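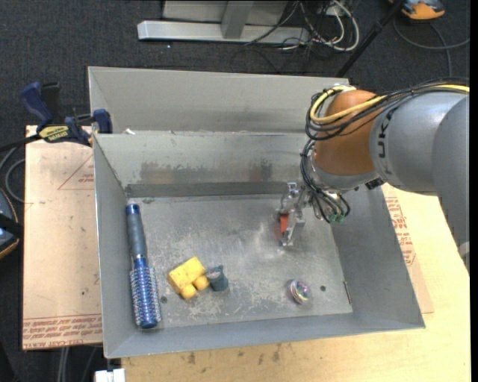 Metal bins with worn edges, one behind the other.

FARGATE SORTS OUT ITS JUNK DRAWERS, ONE BIN AT A TIME

FARGATE, August — Uto, the household storage company, today announced the return of the Caren Drawer Amnesty, its annual invitation to the people of Fargate to empty the one drawer in the kitchen they would prefer guests not open.

Last year's amnesty drew 243 households and produced 800 keys, very few of which were claimed by a lock. The company also took in enough takeout menus to paper a hallway, several from restaurants that have since become banks.

"We make drawer dividers for a living, so we are hardly neutral," Uto said in a statement. "But a person who owns 30 dead batteries and keeps them next to the good ones needs a friend."

Residents can bring the contents of a single drawer to the Uto showroom on Lu Street from 8 a.m. until the doors close at 5 p.m., every day through the end of August. Entry is free. Items will be sorted into things to keep, things to recycle and things that look important. That last group goes home with its owner, in an envelope, where it may continue to look important for years.

Every household taking part will receive a Caren divider set, which comes in two widths and one color — a gray the company describes as "calm." Spare sets will be sold at the showroom while they last.

Uto asks visitors to leave paint, medicine and anything that ticks at home. Rubber bands are welcome if still stretchy. Loose birthday candles will be accepted in any condition, including used.

No appointment is needed. Parking is available behind the showroom, and visitors with more than one such drawer are asked to come back another day.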